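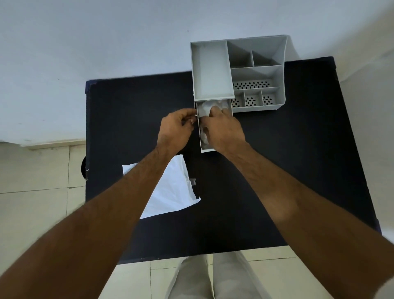 Automation at the Gidatmont packing site: staff questions

Last updated 30 Sep 2025

What is changing?
Grasotgate is installing two Henao packing cells on the main line. They will fold cartons, place standard items and tape the boxes shut. The first cell starts in January.

Which jobs stay manual?
Anything with loose or moving parts. Desk organizers with drawers are the usual case: a person opens the drawer, deals with the tissue inside and checks that it slides. The cells cannot do this reliably with soft material. Returns and mixed orders also stay manual.

How much of the work will the cells take?
The site ships around 2,817 boxes a day. The hand benches will keep 562 of those at first. The split will be reviewed after the first full month.

Will anyone lose their job?
No layoffs are planned. Of the line staff, 18 will move to the hand benches and 17 will train to run and clear the cells. If you would like the other group, tell your shift lead before the lists close.

Does my pay change?
Base pay stays the same. Cell operators get the machine allowance once they pass the Gatora safety course, which is taken on paid time.

Will I have a pick rate to meet at the hand bench?
There is no individual rate. The old line rate does not apply to hand work, and bench output is recorded by shift only.

Can I stop a cell if something looks wrong?
Yes. Anyone on the floor may press a stop button. Only a trained operator may restart the cell.

Who do I ask about shift times?
Your shift lead, or the site office by the time clock.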